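Teaching by hand, and what it costs

I've spent a good part of November at the Rurkard workshop, learning to drive a pair of robot arms by remote control, and I said I'd write up what I made of it. The short version is that I'm less convinced than when I started. The long version follows.

If you haven't come across this way of working, you hold a pair of small hand controllers, the arms copy what your hands do, and everything gets recorded. Do the job enough times and the recordings go off to train a program, which is then supposed to do it without you. Rurkard calls the whole thing Sarkar. The pitch is that you no longer need a programmer, just someone who knows the job. I've worked with sheet metal and hand tools for most of my life, so that someone was meant to be me.

Knowing the job helped less than you'd think. Nearly everything I know about handling thin metal is in my fingertips. I can feel when a sheet is about to slip and I can feel when the edge has caught on something. With the controllers in my hands I had none of that. I was picking things up by eye, with grippers that open and shut and do very little else, and by the second afternoon I'd started moving in a stiff, careful way that I would have told off an apprentice for. That stiff, careful way is what went into the recordings.

I raised this and was told the system learns from what works, however it looks. Fair enough, as far as it goes. But then let's stop saying it learns from craftsmen. It learns from craftsmen wearing oven gloves.
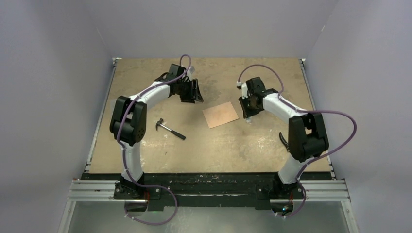 The other thing I kept asking about was numbers. The target for one task was 200 good recordings. I managed 193 before my time ran out, and I was quite pleased with myself until I heard that Zerau, a firm doing much the same in a bigger building, reckons on over 2,000 before they trust anything. So which is it? The answer I got was that it depends on the task, how much the objects move about between goes, and what you mean by trust. I wrote that down and underlined the last part.

What you mean by trust matters a great deal here. The demonstrations I was shown went well. Each one began with the parts laid out much as they had been in the recordings, under the same lights. I asked if I could turn a part round and shift it towards one side, and there was a bit of a pause before they let me. It took five tries to get one I'd call a pass, and I'd call it that generously. A lad in his first week would have looked at the part, seen it was the other way round and got on with it.

I don't want to be unfair. There were moments that surprised me. On one run the arm missed its grip, backed off and came in again at a better angle, and I recognised that little correction because it was mine. I do it with a slight dip first — I'd never noticed until I saw a machine do it. That was odd, and I'll admit I drove home thinking about it.

But look at the sums. My hours, plus the hours of the person who threw out the bad recordings, plus the time spent putting everything back to its starting place between goes. Resetting took longer than the job itself on most mornings, and it doesn't appear in any of the leaflets. When I worked it through on the back of a job sheet, I could have done the real work many times over and swept up afterwards.

People will say the same was said of every new machine, and some of the time they'll be right. I remember what was said about the first computer-run cutter we had at Drarnitz, and I said a fair bit of it. The difference is that the cutter did what it claimed on the day it was switched on. It was slow to set up and a pain to load, but it cut.

I've been asked back for another round, with a different task and a newer version of the training program. I've said yes, on the condition that I get to move the parts about before each test, and that somebody keeps a proper note of the failures. They've agreed to the first and are thinking about the second.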